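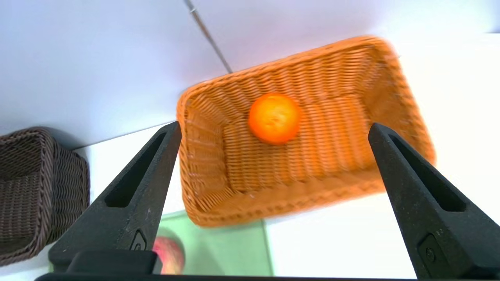
4.2 Setting the tare on the Farka bench scale

Tare subtracts the weight of a container so that the display shows only the contents. The Farka stores one tare value at a time and holds it until the scale is switched off or a new value is set. Any container that fits on the platform can be used, including an open one such as a woven basket with a single orange in it, but the container must be weighed empty first. Take the fruit out before you start.

1. Place the scale on a firm, level surface and switch it on. Wait 60 seconds.
2. Check that the display reads 0. If it does not, press ZERO.
3. Place the empty container in the middle of the platform.
4. When the stable mark appears, press TARE. The display returns to 0 and NET lights up.
5. Load the contents and read the net weight.

To clear the tare, remove everything from the platform and hold TARE for 3 seconds. NET goes out.

Note: With a tare stored and the platform empty, the display shows the container weight as a negative number. This is normal.

Note: The container weight counts toward the maximum load of 6 kg. A heavy container leaves less capacity for the contents — see section 4.5.

Caution: Do not press TARE while the reading is moving. The stored value will be wrong and every later reading will carry the same error.

Caution: Do not drop items into the container. Shock loads can damage the load cell even when the item weighs less than 100 g.

4.3 Changing the unit

Press UNIT to switch between grams and ounces. The stored tare is converted automatically.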